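Flernora on the Quest: my first 17 hours

2025-03-28

So I finally caved and bought Flernora, and I have been grinning about it all week. If you missed it, it's a VR game where you run a tiny greenhouse on a moon that is slowly thawing out. You grow things, you trade them with whoever lands, and in between you walk around your dome listening to the ice creak. I had it on my wishlist since January and kept telling myself I'd wait for a sale. Then Salim Mollel sent me a clip of his dome at sunrise and that was the end of my self-control!

The first hour is slow, I'll admit that. You get a bucket, one packet of seeds and a radio with a guy named Vlad on the other end. Vlad talks a lot. He talks while you water, he talks while you hunt for the fuse box, and the first evening I wanted to turn him off. By hour three I was walking back to the radio just to see if he had anything new to say. The voice work is wonderful, and his stories change depending on what you've planted (grow beans and you get a whole thing about his grandmother's soup).

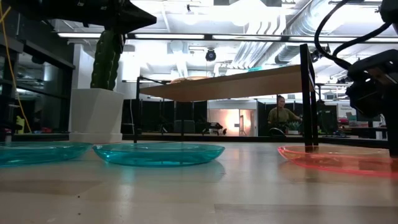 What really sold me is how your hands work. Most VR games I've played treat your hands like magnets: get close enough, squeeze, and the object snaps into your palm. Flernora lets you pick something up badly. Grab a watering can by the spout and it swings down and soaks your boots. Pinch a seedling too hard and the stem bends, and it stays bent, and Vlad will bring it up later. I spent a good part of one evening stacking pots just because it felt so nice to get the balance right.

The trading is simpler than I expected, and I like it that way. A ship lands, you wave (you do have to wave, it's a real gesture and they get grumpy if you don't), and then you lay out what you have on the counter. No menus, no sliders. If they want it they pick it up and put something down in its place. My best deal so far was eight tomatoes for a heat lamp, and I felt like a genius until I found out that Dehua Zou got the same lamp for a single onion.

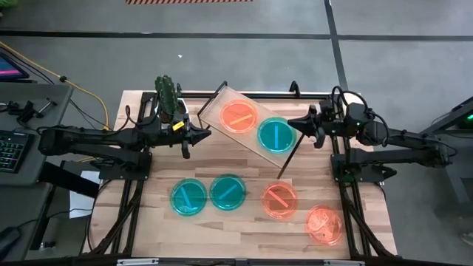
Comfort and performance

I get queasy easily, so this matters to me. Teleport movement is on by default and it's very gentle. Smooth movement is there too, with a vignette you can set anywhere from 0 to 100. I started at 90 and have been creeping down a little each session. The one spot that got me was the ladder up to the antenna, where the dome glass bends the view as you climb. Look at the rungs and you'll be fine.

On the standalone headset the plants look a bit flat from far away, and the big storm made it stutter for a few seconds. On PC it's gorgeous. The frost on the panels catches the light, the leaves have those thin little veins, and you can see your breath when the heater is off. Your save carries over between the two versions, so I've been playing the story bits at my desk and doing the watering on the couch.

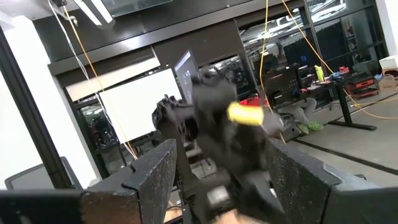 Seated play works better than I thought it would. There's a setting that pulls the shelves down to your reach, and you can change how far your arms extend. Shirley Kettle plays the whole thing from her recliner and has a much nicer dome than mine, with an actual orchard. The left-handed mode is good too, although the radio dial still turns the wrong way. I hope they patch that one!

A few small tips if you're starting out. Plant the blue seeds near the door, they like the draft. Save your scrap cloth for the second winter. Don't sell the brass key to the first trader, however nicely she asks. And leave the back hatch alone until you've fixed the pump, or you'll lose a night to mopping like I did.

Next up for me is Plurkesham, the big trading post across the ice. Everyone keeps telling me to go and I keep finding one more thing to repot. Daichi Nishimura says the night market there is his favorite place in any VR game, and he has played just about all of them, so my hopes are sky high. 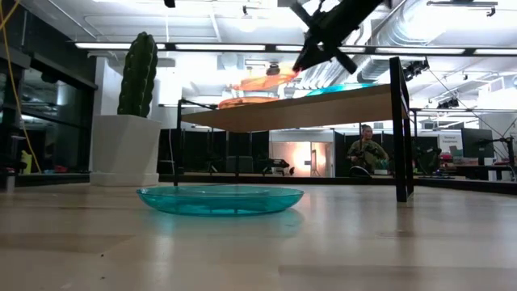 A teal plate on a pale wooden tabletop.

I'll write up Plurkesham once I've seen the market properly. If you're playing too, leave a comment and tell me what you've got growing, and please, somebody tell me how to keep the mint from taking over everything.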